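5.3 Comparing finger pads on kitchenware

This section applies to the Tutero two-finger gripper when it is fitted in place of the Guver gripper that ships with the arm. Complete the mounting and homing steps in 5.1 and 5.2 before you start. The comparison takes one operator and uses the same controller profile for both grippers. Do not carry over a profile saved with the suction tool.

Before you begin

Check that the wrist camera has been calibrated with the current gripper attached. A calibration made with the Guver gripper is not valid for the Tutero, whose fingers sit at a different distance from the lens. If the calibration date on the controller is older than the last tool change, repeat 4.6.

Set the gripper stroke limit to 110 mm in the Tool menu. The factory value is lower and will stop the fingers short of full opening.

CAUTION: Keep hands out of the linkage area while the gripper is powered. The linkage arms move outward as the fingers open and can pinch at any point of the stroke.

Setting up the controller

1. Turn the key switch to Manual and release the emergency stop.

2. Open Tool, then Gripper, and select Tutero 2F. The status line should change from Unknown to Ready within a few seconds. If it stays on Unknown, reseat the connector at the wrist and select the gripper again.

3. Set closing speed to 2. Higher settings are for boxes and other flat-sided parts.

4. Set the force step to 3. This is the starting value for both pad types in this section.

5. Load the pose file koivisto_lid and step through it once with no object in place. Watch the cable at the elbow joint during the last move. It must not pull tight.

6. Save the profile under a new name. Add the pad type to the name (metal or rubber), as the log does not record it.

Running the knob grasp

The knob grasp is the reference task for this section. A domed knob offers the pads a small contact area and tends to push out of the grip when the fingers close unevenly. For that reason it separates the two pad types better than a handle or a rim does.

7. Move the arm to the approach pose. The knob should lie between the two fingers in the wrist camera view, with clear space on both sides.

8. Jog the gripper toward the object until the tips of the pads are past the widest part of the knob. Stop before the tips reach the surface behind it.

9. Press Close and hold the enable switch until the force reading is steady.

10. Check contact on both pads in the camera view before you command a lift. If only one pad is touching, open the gripper, shift the tool center point toward the open side, and close again.
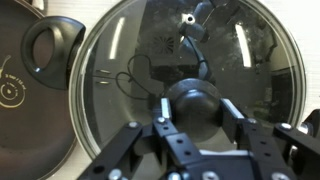

Can the same force step be used for metal pads and rubber pads?

Use it for the first run only. Rubber pads compress as they close, so the controller reports steady force earlier than it does with metal pads. After the first run, raise the rubber setting one step at a time until the hold test in step 12 gives the same result for both.

11. Lift at low speed and stop at the hold pose.

12. Start the hold timer. The default is 700 ms, which is long enough to show a slip on a smooth knob. Do not shorten it to save time between runs.

13. Return to the approach pose, open the gripper, and enter the result as Held, Slipped or Missed.

NOTE: Glass and polished surfaces can return reflections of the arm and the room lights to the wrist camera. The Cuvari tracking plug-in may place its marker on a reflection. Turn on Reflection Filter under Camera, or set the grasp point by hand. Do not change the exposure between pad types, or the two sets of runs cannot be compared.

Changing the pads

14. Open the fingers fully and press the emergency stop.

15. Remove the screw that holds each pad, and keep the left and right pads apart. They are not interchangeable once worn.

16. Fit the new pads and tighten the screws by hand. Do not use thread lock on the pad screws.

17. Release the emergency stop, home the gripper, and repeat from step 4.

CAUTION: Homing closes the fingers completely. Remove any object from between the pads first.

Known issues

The Guver gripper reports Held when its fingers reach the end of their travel, with or without an object. Tapio Sjöberg's controller update from February corrects this for firmware 3 and later — earlier versions need the result checked by eye.

Pose files exported from the simulator by way of Fatemeh Taheri's conversion script use the flange as the origin. Set Offset to Tool before loading them, or the approach will stop short by the length of the gripper.

For lids held by the rim, see 5.4.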